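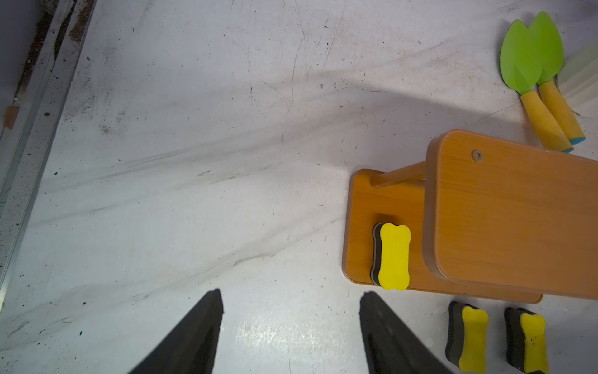

2023-07-16

I have spent most of this weekend on erasers, which I had not planned. The desk drawer jammed on Friday evening and the reason was a bag of the bone-shaped ones I bought in Pretbridge last year. It had split and worked its way down the back of the runner. Once the drawer was out I thought I might as well go through the lot.

They are whiteboard erasers. The top is coloured and cut like a cartoon dog bone, and the part that does the wiping is black foam. I bought a pack of 30 from Tomum because they were cheap and I was running a Saturday spelling group at the time. The children liked them. They also wrote on them, and marker does not come off that yellow top very well. I tried washing-up liquid, then a bit of surgical spirit on cotton wool, and the spirit took off more of the colour than the ink. I left the rest alone.

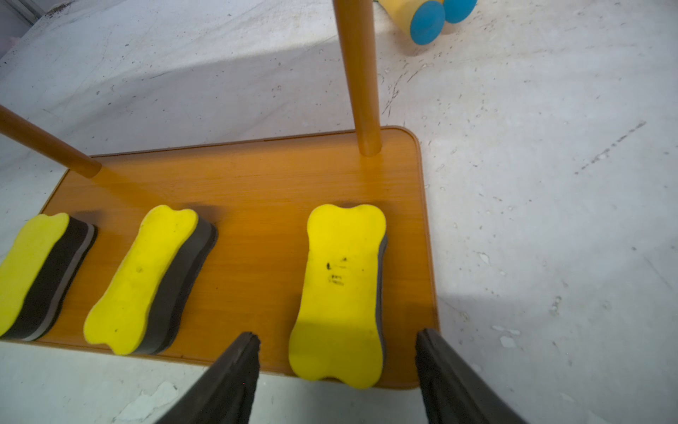
Yellow ones on the wooden board. The one on the right still has writing on it.

The little wooden stand has had more use than anything else I own. It has two boards with rounded corners, and I think it was meant for plants. I paid £6 for it at the Choo sale in June, and carried it home on the bus. Since then it has held the radio, a pile of library books and a tray of seedlings that did not come to much. It is a good height for sorting things on if you are sitting down. On its side it takes up less room than you would expect, so it can go behind the door when I need the table.

My rule for the sorting was simple. If the foam was coming away from the top, out. If the foam was clogged but sound, it got a rub against an old nailbrush and went in the keep pile. Blue and yellow were kept apart, as the blue ones are going to Emiko Aoki for her reading group and I want the yellow ones here. She asked for 2 and is getting more than that.

The garden trowels turned up in the same clear-out. They are the small kind with green leaf-shaped blades, good for pots and window boxes and no use at all in our clay. I have been looking for them since spring and had nearly ordered another pair from Plinari.
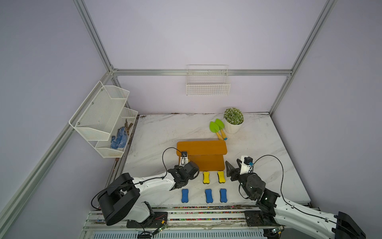

Blue and yellow erasers in front of the stand, with the trowels and the artificial plant at the back.

The plant is staying. I know it is not real, but it only needs dusting, and the white pot is decent.

Still to do: the drawer itself. The runner is bent and I can get it to close if I lift and push at the same time, but not with anything heavy inside. The hardware shop wants £40 for a new pair of runners, so I will try the pliers first. There is also a box of dried-up markers to go through, probably on Tuesday.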